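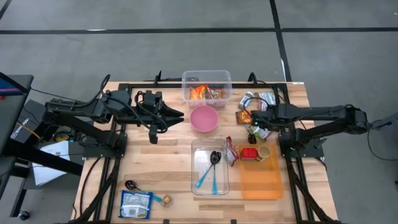 Rosimeire Sampaio
Community News Editor

Pantry & Table | Local News

Clear bins are the order of the day at Mudwood, the neighborhood pantry and lunch room on Dantas Street, where the snack shelf and the spoon drawer are both getting a long-awaited tidy before the new serving counter opens in May.

Anyone who has stopped in for a bite over the years will remember the old arrangement, with deep cardboard boxes stacked under the window and a good deal of rummaging whenever somebody wanted a packet of something. Those boxes are on their way out. Snacks are moving into see-through plastic bins that can sit right on the butcher-block table, bright orange packages and all, so folks can spot what they like from the doorway. Bowls and spoons will be kept close by, which ought to please the soup crowd on busy days.

Tarcísio Damasceno, who runs the lunch room, has been wanting to do this for three years -- ever since he spent the better part of a morning hunting for a ladle, he told me, and found it under the crackers. The money came from the winter bake sale, which brought in $600, and he was pleased as could be to have a little left over for new dish towels.

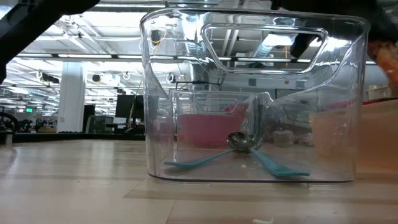

He settled on bins with a handle opening in the wall, because they have to be carried from the storeroom to the table and back again every day, and spoons with blue handles are easy to find in them at a glance. Labels are still being discussed. Tarcísio would like to do without them, but several of the regulars have asked for big, plain lettering, and I suspect they will get their way.

The lunch room seats 68, and meals will go on as usual while the sorting continues. If you have clean, lidded containers at home that you can spare, they can be left at the side door any morning before lunch -- just please match up the lids first.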